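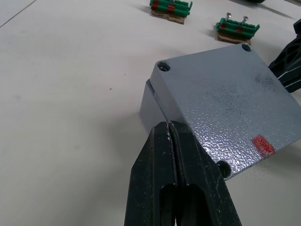

Matte white tabletop with faint gray smudges and a dark joint line.

Plimik Worktop Cleaner, 600 ml spray bottle
Item no. 246
Made by Berchtold
In stock - ships from our Unditz warehouse

Plimik is a water-based cleaner for light-colored work surfaces. It removes pencil, rubber marks, fingerprints, light oil and the gray film that builds up on matte tops over time. It contains no wax, silicone or dye, and it leaves no shine on a matte finish.

Most household sprays are made for glossy kitchen counters. On a matte top they can leave streaks that show up under overhead lights. Plimik dries without a film, so the cleaned area looks the same as the rest of the table.

Where to use it
Sealed tabletops, workbenches with a hard coated top, painted metal cabinets, drawer fronts, window sills, plastic storage bins. It can also be used on most whiteboard frames and on the outside of tool cases.

Do not use it on oiled or waxed wood, bare aluminum, natural stone, leather or screens. If you don't know how your table was finished, try a small spot near the back first and let it dry completely before going on.

How to use it
Clear the surface and brush off loose grit. Grit dragged under a cloth is the usual cause of fine scratches on white tops.
Spray onto the cloth for everyday cleaning. Spray directly onto the table only for heavy marks.
Wipe in straight lines with light pressure.
Leave heavy marks wet for 3 minutes, then wipe again.
Finish with a clean dry cloth.

There is no need to rinse, except on tables where food is prepared. Rinse those with plain water.

Seams and edges
Where two tops meet, dirt collects in the joint and makes it look darker than it is. Do not spray into the joint. Liquid can get under the edge and lift it, and this kind of damage can't be fixed by drying. Fold the cloth, dampen one corner, and run it along the seam. A soft toothbrush works for packed dirt. The same goes for cable openings and screw holes.

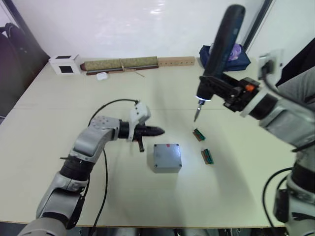

On a bench that is used every day, a quick wipe at the end of the day is enough, with a full cleaning once a week. Tables used for glue or paint need their own routine. Plimik will take off white glue while it is still soft, but cured epoxy and dried enamel should be left to a scraper made for the job.

What's in the bottle
Water, mild surfactants, a small amount of alcohol, citric acid. Light citrus smell that goes away as it dries. Keep away from children and open flame, and do not mix with bleach. The full safety sheet is available by email on request.

Storage
Keep between the sink and the cupboard if you like, but not in an unheated garage over winter. Plimik freezes, and a frozen bottle can crack at the neck. Turn the nozzle to the closed position before you put it away.

Refills and cloths
Item no. 509 - Plimik refill pouch, fits the bottle on this page
Akik lint-free cloths, gray, sold in packs. The Akik cloth is washable. Leave out the fabric softener, which coats the fibers and causes streaks.

Customer comments

"Took the rubber marks off our packing table. It did need a second pass in one corner." - Reto Ammann

"Good cleaner. The trigger on my first bottle stuck and they sent a new one without any fuss." - Ottilie Egger

"Works well on the drafting table. I would like it without the citrus smell." - Dwight Cormier

Reply from Gertraud Nägeli, customer service: An unscented version is planned for September. It will have its own item number and will be listed here when we have it.

Shipping and returns
Bottles ship upright in a divided carton. Unopened bottles can be returned with the order slip. We can't take back opened bottles, but if the sprayer is faulty, write to us and we will replace the sprayer alone. For orders by the case, ask for Domenica Marti in sales.

Page updated August 22, 2026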